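作業ノート 2019年4月11日

電源コードの箱入れ、続き。場所はDorkvilleの作業室。作業者はMinja、記録は自分。Ogolaさんは午後から合流。

今回の問いは前回と同じで、「展示会や事務所の撤収で出るコード類の片づけを、機械に任せられる段階に来ているか」。依頼元のClullmontは機材レンタルの会社で、返却されたモニターの電源コードを一本ずつほどき、束ねて箱に入れる仕事を毎日人手でやっている。先方の希望は「夜のうちに片づいていてほしい」の一点で、速度にはこだわらないと言われている。速度にこだわらないという条件は、こちらにとってかなりありがたい。

作業は四つに分けた。

1. 絡んだ山から一本を選んでつまむ
2. ほどく
3. 束ねる
4. 箱に入れてふたを閉める

1と4はだいたい形になってきた。3は治具があればできる。2がだめ。これは先月から変わっていない。

午前は2だけをやった。人が見れば「ここを引けば抜ける」と分かる絡み方を選んで、遠隔操作でMinjaに試してもらった。自律動作はまだ入れていない。人が操作しても無理なことを学習させても仕方がないという判断で、Ogolaさんとも合意済み。

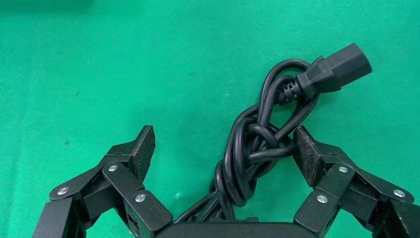 ほどく作業でいちばん時間を食うのは、引く前の位置決めのほうだった。人の手なら指先で軽く触れながら寄せていくところを、二本指では片側ずつ合わせることになる。手首のカメラで見ると、結び目から横に出た輪が右の指のパッドに当たっていて、左のパッドとの間にはまだ緑の布が見えている。この状態で閉じると、当たっている側が輪を押し、結び目ごとずれていくことがある。Minjaのやり方は、閉じる前に手首を当たっている側へ少し逃がして、左右の隙間をそろえてから閉じるというもの。これを毎回やると失敗はかなり減るが、そのぶん遅い。しかもコネクタが上のほうに出ているときは、手首を回すと先に本体がそちらへ当たりそうで、操作する側はどうしても慎重になる。

もうひとつ、黒いコードに黒い指という組み合わせは見づらい。下に緑の布を敷いたのでコードと背景の区別は問題ないが、指の付け根のあたりでコードがどこを通っているのかは、操作画面では追えないことが多い。Minjaは「最後は勘」と言っていた。勘で動かした分をそのまま教師データにしてよいのかは、別に議論したい。パッドだけ色を変える案は以前Ogolaさんが出していて、そのままになっている。次の部品発注に入れる。

ほどく順番についてのメモ。

・コネクタを先に抜くか、反対の端を先に抜くか。人はコネクタ側を持って、反対の端を引き抜くことが多い。機械でも同じ方針でやったが、コネクタ側を持つ指が、被覆の柔らかい部分に寄ると滑る。根元の段になったところにかかると止まる。
・結び目を直接つまんで振る方法。人がよくやる。機械では布の上でコード全体が引きずられるだけで、緩まない。速く振る設定は安全上まだ許可していない。
・片腕で押さえ、片腕で引く。いちばん見込みがある。ただし押さえる側の力加減が難しく、強いと布ごと動く。

布の固定はクランプで済ませている。端は動かないが、中央を強く押さえて引くとしわが寄る。しわが寄ると高さがずれて、次のつかみで指先が布を拾う。布をやめて薄いゴム板にする話もあるが、Clullmontの現場はただの机なので、あまり条件を良くしすぎても意味がないと思う。

昼にここまでの記録を整理した。これまでの試行の通算は164回。内訳は共有の表に入れてある。1のつまむ作業は操作者が慣れればほぼ通る。4も箱が開いていて、向きが決まっていれば通る。2は「完全にほどけた」と書ける回が少なく、その大半はもともと緩い絡みだった。固い結び目に限って見ると、人が代わりに手を出して終わった回のほうが多い。

表の書き方について。「成功」の欄が操作者によってまちまちだったので、この日から次のように決めた。コードが一本になって、結び目が残っていなければ成功。ねじれが残っていても成功とする。途中で人の手が触れたら失敗。過去の分は書き直さない。
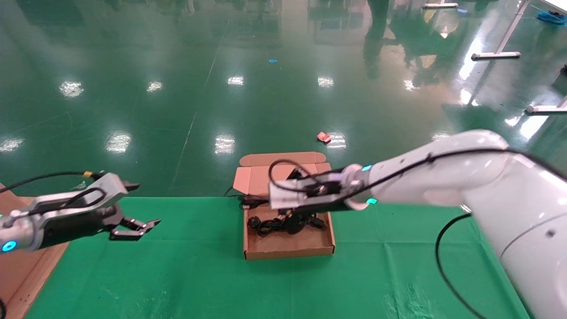 午後は箱入れを先にやり、そのあと双腕での受け渡しを試した。箱入れで面倒なのは、コードの端が外に残ること。塊をつまんで箱の上で放すと、塊は入っても端が縁を越えて垂れる。これをもう一度つまみに行く動作が、最初の箱入れより長くかかる。人なら放す前に手のひらで全部まとめて押し込むので、そもそも起こらない手間だ。

対策として考えたのは次の三つ。

（a）つまむ位置を端に寄せる。垂れる長さは減るが、反対側が垂れる。
（b）箱の上で放さず、中まで下げてから放す。縁にコードが引っかかる回数は減った。そのかわり指が箱の内壁に当たらないように下げる必要があり、Minjaは嫌がっていた。
（c）もう片方の腕で端を受けて、二本の腕で同時に下ろす。理屈ではこれが一番よいが、操作者の負担が大きい。

（b）を当面の標準にする。（c）は自律動作を入れる段になったら再検討。操作者の疲れを考えなくてよくなるので、評価が変わるはず。

箱の話。ふたが一体になった段ボール箱は、人が使うぶんには便利だが、機械にはあまり向かない。ふたが立っていると奥側から腕を入れられず、手前と横からしか近づけない。それに空の箱は軽いので、縁に指が触れただけで向きが変わる。下に両面テープを貼れば済むのだが、先方の流れでは入れ終わった箱をそのまま次へ送るので、貼るわけにはいかない。箱の外側に当て板を置く案をOgolaさんが出した。左右だけ当てれば十分とのこと。次回、端材で作ってみる。

それと、Bíróから借りている張力計を返す期限が近い。8月まで延ばしてもらえるかどうか、Ogolaさんが聞いてくれる。延ばせない場合は、引く力の測定を先に済ませる必要がある。

配線について自分用に。腕の外を通しているケーブルは輪にして余裕を持たせてあるが、手首を大きく回したときに余裕が足りるかどうか、確認していない姿勢がある。仕事として扱うコードと自分の腰元のケーブルが同じような色なので、認識側で混同する可能性も考えておくこと。認識担当のTromisのチームには、色だけで切り出さないよう頼んである。返事待ち。

Ogolaさんと少し長めに話した内容も残しておく。

Ogolaさんの意見は、2を機械にやらせるのを諦めて、絡まないように返却してもらう仕組みを先に作るべきだというもの。返却袋を一本ずつに分ければ、ほどく作業はそもそも要らなくなり、機械は3と4だけやればよい。レンタル先がその通りに返してくれるとは限らないが、半分でも分かれていれば夜間の処理には十分かもしれない。

自分は半分賛成。ただ、家庭の片づけまで考えると、絡んだ状態から始めるしかない。引き出しの中の充電コードを袋に分けて入れておいてくれる人は、最初から片づいている人だ。うちの引き出しはだめである。Clullmontの案件としては返却袋の案を提案し、2の研究は別枠で続けるのが妥当なところか。次の打ち合わせでMinjaの意見も聞く。操作している本人の感覚がいちばん当てになる。

ちなみに操作の疲れは、目から来るらしい。Minjaは午後の後半になると、つかむ前に画面へ顔を近づけるようになっていた。休憩を早めに入れるよう、手順書に追記する。

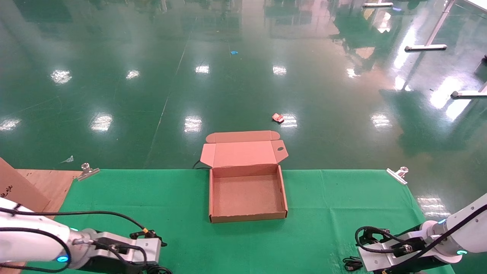 いまの機械に、絡んだ電源コードの片づけを一晩任せられるか。

まだ任せられない。緩い絡みなら人の操作で片づくところまで来たが、固い結び目は人の手に戻しているし、自律動作での評価はこれからになる。任せるとすれば、ほどき終えたコードを箱に入れる工程からで、それも箱の位置を決めておくことが条件になる。

Clullmontへの報告にはこの書き方で出すつもり。Minjaから「固い結び目の定義を入れたほうがよい」と指摘があった。もっともなので、「片端を引いても緩まないもの」と注を付ける。厳密ではないが、現場の人に通じるほうを優先する。

報告に入れるかどうか迷っているのが、人がやった場合との比較。Ogolaさんに手で同じ作業をやってもらうと、つまんでからふたを閉めるまで、話しながらでも止まらずに終わる。並べて見せると差がひどいので、先方の期待を下げるには効くが、下げすぎる恐れもある。時間の数字は載せず、工程ごとに「任せられる」「条件つき」「人がやる」の三段階で書く案にしておく。

現時点での割り振り。
つまむ：条件つき（山が小さいとき）
ほどく：人がやる
束ねる：条件つき（治具あり）
箱に入れる：条件つき（箱の位置固定）
ふたを閉める：条件つき。差し込みの折り返しがあるふたは、最後のひと押しで箱がつぶれることがある。差し込まずに倒すだけなら通る。

最初に分けた四つの作業のうち、4だけは表の上で二行に割った。入れるのと閉めるのでは難しさが全然違うため。過去の表では一つの欄になっているので、備考を読まないとどちらで失敗したのか分からない。これはMinjaが時間のあるときに拾い直してくれるとのこと。

部屋について。この建物は1933年築で、作業室の床は後から塗り直したもの。よく光るので、天井の灯りの映り込みが頭側のカメラに入る。台の上は布なので影響は出ていないが、台の向こうの床を認識の対象に含めると、明るい斑点を物と取り違えるかもしれない。Tromisに渡す画像は台の範囲で切り抜いてから送る。床の小さな紙くずも拾っておくこと。

次回まで
・パッドの色違いを発注（自分）
・箱の当て板、端材で左右分（Ogola）
・張力計の延長の件（Ogola）
・表の備考の拾い直し（Minja）
・手首を回したときのケーブルの余裕、未確認の姿勢を試す（自分、Minja）
・片腕で押さえて片腕で引く方法を、同じ絡み方で繰り返す。絡み方を再現する手順がまだないので、まずそれを決める

絡み方の再現は、棒に巻いてから抜く方法が使えそう。Minjaが編み物の本で見たと言っていたので、借りて読む。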